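February 6, 2021 – bench notes, evidence handling room, Kosley

Great morning on the fingerprint transfer question, so writing it all up before I forget which sheet was which.

Background for anyone reading this cold: the Garnwood casework unit asked whether we could get usable marks off the cheap grey polythene mailing bags that keep turning up in their stolen goods files. They had tried ordinary black powder and got smears. We said we'd have a go with fuming first and powder second, and if that failed, fuming and then dye. I had low hopes for the first and decent hopes for the second.

Set up 12 bags, all from the same roll, all handled by the same pair of hands (mine, unwashed since breakfast, toast and marmalade, recorded for completeness). Six left on the windowsill overnight, six shut in the drawer. Each one labelled in pencil on masking tape on the outside bottom corner. Please don't use the blue marker for this any more, it bled straight through on the last lot and glowed like mad under the lamp.

Fuming cabinet up to humidity slower than I'd like. The seal on the left-hand door is tired. I taped it and it held, but it wants replacing before we do anything that matters. Ordered one through Mancuso, the part number is on the inside cover of this book.

First pass, drawer bags. Lovely! Clear white ridges on four of the six without doing anything further. Bag 5 had a full thumb with a scar line across it that I could match to my own thumb by eye. Bag 2 gave nothing at all, and I think I pinched it by the seam where the plastic puckers.

Windowsill bags much poorer, as you'd expect, but not hopeless. Faint ridges on three, patches on the others. It was a dull day with frost on the glass, so this is a kind test. I'd like to repeat it in July, when the sill gets properly hot and the bags go soft.

Went on to powder with the windowsill set. Mistake. The powder clung to the whole surface and I lost what little was there on the first bag. Stopped after two and kept the rest for dye. Note to self: brush lightly, then brush more lightly than that, then put the brush down.

Dye came out beautifully on the remaining four. The yellow stain under the blue lamp with the orange goggles on is still the best sight in this job, I could look at it all day. Ridges I couldn't find in white light at all were standing up sharp enough to mark up. Photographed all four with the scale in shot. Files are on the shared drive under Drallolon, same folder as the tape trials, subfolder "grey bags".
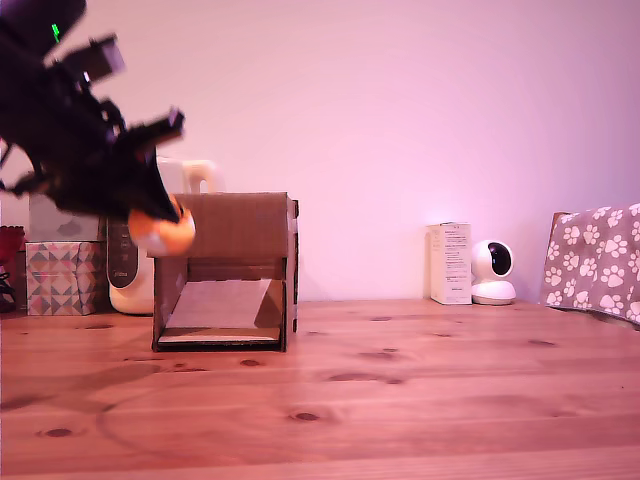

Gripper tip against the orange ball, just above the cardboard.

After lunch had a go at the question of order. Garnwood open the bags before they send them to us, which means somebody's gloves have been all over the outside. Does a gloved hand wipe a mark away, or does it just blur it? Put down fresh marks on spare bags, then dragged a nitrile finger over half of each one. With a light drag the mark survives almost whole. With a firm drag it goes, and you get a nice set of parallel streaks that a tired person could take for ridges at the end of a long shift. Worth putting in the guidance sheet with a picture of both side by side.

Also tried lifting with gel after dye. No good, it pulls up half the stain and leaves the mark worse than you found it. Photograph first, photograph again, and then leave it alone.

Numbers, such as they are. Shutter log on the big camera has gone past 3,000, so it's due its service. Exposure sheet for the day is 31 lines long and in pencil. I'll type it up.

Things that bothered me:
The extraction fan cut out again while the dye tray was open. Came back when I pressed the reset. Logged it, but nobody should be using that tray with the door shut until it's been seen to.
One goggle strap has perished. Bin it.
The control bag was stored flat and the others were stored folded. Probably makes no difference, but I'd rather it was the same next time.

What I'd tell Garnwood so far: stop powdering these bags. Send them in a rigid box, one per paper sleeve, no plastic on plastic. Touch the corners only. If a bag has been in a warm place, say so on the form, there's a space for it and it's always blank.

Next run: same bags, different hands (I need donors, especially dry-skinned ones, mine are far too generous), and a set aged a full week. I also want to try the printed address labels, where people press hard to get them to stick. My bet is that the sticky side will be better than anything we got today.

Dye bottle is two thirds down. Fresh batch needs mixing before the next run, recipe card is taped inside the cupboard door.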